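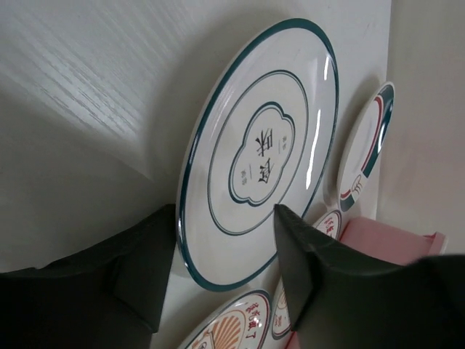 **Kidavari - outlining and drafting software for novelists**
Version 11, Windows and Mac. One-off licence, 30 pounds. Published by Restlow.

I sell writing software through this shop and I don't much believe in it. Plenty of people have bought a program because chapter four wasn't working, and then had a program and a chapter four that wasn't working. Please read to the bottom before you pay.

## What it is

Kidavari keeps your draft, your notes and your plan in one project. You write in scenes, which sit in chapters, which can be dragged about in a list down the left. The draft goes out as a Word file, an EPUB or plain text. Anyone who has used Corkard will know the idea, and will find the menus in different places for no good reason.

Restlow says it will "help you find your story". I have tested it on a finished manuscript of 282 pages and on a half-dead one, and it found nothing in either. It did let me see that the half-dead one had the same argument in it three times, each in a different kitchen.

## What works

- The scene list. Fast, even with a long book loaded, and you can colour scenes by point of view.
- Snapshots. Take one before a rewrite and you can go back to it, line by line if you like.
- Search across notes and draft together. Good for checking what you called the pub in chapter two.
- Plain files. The project is a folder of text files, so if Restlow packs up you still have your book.

## What I'd ignore

The **World Builder** is a set of 80 blank fields covering religion, coinage, weather, succession and so on. It's sold to people writing fantasy and alternate history. Fill in the ones your plot leans on. If you fill in all of them you'll want to use them, and your readers will have to sit through the coinage.

The **Tension Graph** draws a line from scores you give each scene yourself. I gave mine high scores and got a lovely line.

**Theme Tracker** lets you tag passages with what they mean. I can't think of a worse thing to have on screen while writing a conversation between two people.

There's also a daily target with a little bell. It can be switched off under Preferences, Session, Sounds.

## Compared with the others we stock

**Sutcliffe** is cheaper and does less. It has scenes, notes and a word count, and that's the lot. If you write straight through from page one, buy that, or carry on with whatever you have now.

**Corkard** has the better card view by some distance. Kidavari's cards are small and the text on them gets chopped at the second line - Restlow has promised to fix this in the last two versions and hasn't.

For long books with several narrators I would pick Kidavari, mostly for the snapshots.

## Before you buy

The trial runs for 30 days of use, so days when you don't open it aren't counted. Import something you've already written; a new idea will feel good in any program for the first week.

Tablets aren't supported. Tracked changes from Word come in as ordinary text, so if you're working with an editor, accept or reject them all first. The licence covers two computers in the same household.

Refunds are given up to the point where the licence key is activated. After that you'll need to ask Restlow, who answer emails in the end.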